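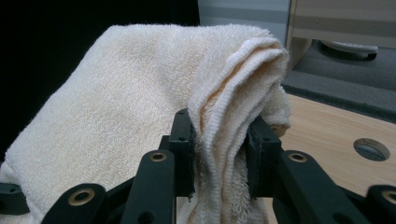
Towel in the gripper, folded edge between the fingers.

Apr 7, 2023

Skemineo desktop, will not boot

Machine came back from Chutima with a black screen and "no bootable device". Battery on the board read low, so I changed it and reset the clock. BIOS had dropped back to legacy mode - set it to UEFI again. Drive now listed but still no start.

Booted from the Flidon recovery stick. Partition table is fine. The EFI partition is there but the boot folder is empty. Ran the disk check on the system partition first: 78 bad sectors, all marked. Copied the user folder to the share before touching anything else, 1,332 files, no read errors. Wafula has the path.
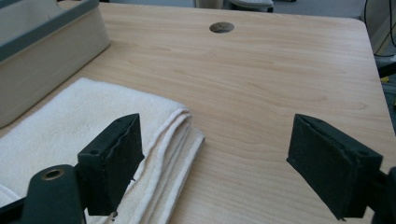 Rebuilding the boot files

Gave the EFI partition a letter and ran bcdboot against the Windows folder. First try failed, wrong letter on my part. Second try went through and it started to the login screen. Restarted it three times, same result.

Drive should still be replaced. Trygve is ordering one. SATA cable swapped as well - the old clip was loose. Britt-Marie to check the other Skemineo machines for low batteries on Tuesday.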